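Starholm Code for Bin Work

The Starholm Code, in full the Starholm Code of Practice for Robot Bin Work, is a set of voluntary rules for laboratories and small workshops in which a robot arm picks mixed objects out of open bins. It covers the fixing of bins, the routing of cables, the choice of objects, the presence of people near the arm and the keeping of records. It does not replace national safety law, and its opening clause says that where the two differ the law is to be followed.

Origin

The code grew out of a set of house rules written at the Nechyporuk workshop in Rurville. The first draft was a two-page list pinned beside the door. Laine Siliņa, who edited the later versions, has written that most of the early rules dealt with bins that had moved during a run without anyone noticing, so that the arm came down on a wall when it should have reached the floor. Stover, a supplier of test objects, later adopted the list for its own trials, and the two texts were merged under the Starholm name.

The present edition has four parts. An earlier fifth part, on the lending of equipment between sites, was dropped.

Fixing of bins

Part one requires every bin within reach of the arm to be held in place before power is applied. Clamps, screwed stops and wooden strips are all accepted. Tape may be used to mark a position but does not count as a fixing. Where two bins stand one behind the other, each must be checked separately by pushing at a corner with the flat of the hand.

Clamp handles must lie outside the working area of the arm, or be entered in the control software as obstacles. Packing pieces of scrap wood are allowed between a clamp and a bin if they cannot slip out when the clamp is loosened.

Bins are to be replaced when a wall is split or a floor no longer lies flat. Scuffs and scrapes from normal use are not grounds for replacement. Fragments left behind by broken objects should be cleared at the end of each session.

Cables

Cables that run along the arm to the gripper must follow the arm's links and have enough slack for the full turn of each joint. The code asks for the arm to be driven slowly through its whole range after any change to the cables, with one person watching the loop at each joint. Loops must not hang lower than the wrist when the gripper is inside a bin.

Cables on the floor or the table are treated in a separate clause. They may not cross the place where the operator stands.

Objects

Part two deals with what may be put in the bin. A set should mix rounded, flat and irregular shapes, and include more than one colour. Objects are placed by hand with the arm stopped, and are left as they fall. Straightening them into rows is not permitted during a recorded run.

No object may weigh more than 195 grams unless the gripper maker's own limit is higher and is written in the log. Glass, open liquids and anything with an exposed blade are excluded. The object nearest a wall is usually the hardest to grasp, and the code forbids moving it to the middle once a run has begun.

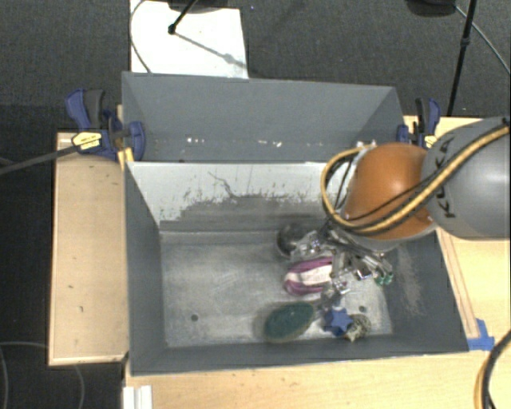
People near the arm

Part three applies whenever the arm is powered. One person is named as the operator and keeps the stop button within reach. Others remain behind a line on the floor, set at the full reach of the arm plus 100 millimetres. Reaching into a bin is allowed only after the arm has been stopped and the operator has said so aloud. A paused program is not treated as a stop.

Long hair, lanyards and loose sleeves must be tied back. Gloves are discouraged near moving fingers, though they may be worn for clearing out fragments.

Records

Part four asks for a log of each session, giving the operator's name, the object set, any change to the cables or fixings, and every contact between the gripper and a bin wall. A failed grasp is recorded in the same way as a successful one. Logs are kept for two years.

In a review of 1165 logged sessions, Siliņa found that entries about wall contact were the ones most often left blank. The form was then changed so that a zero has to be written in.

Reception

The code has been taken up mainly by small groups. Larger sites have tended to regard the rule against tape as too strict, and several allow it for light bins. The requirement to speak aloud before reaching in has also been criticised as hard to follow in noisy rooms, and a hand signal is under discussion for the next edition.

See also

Gripper maintenance
Risk assessment
Stop categories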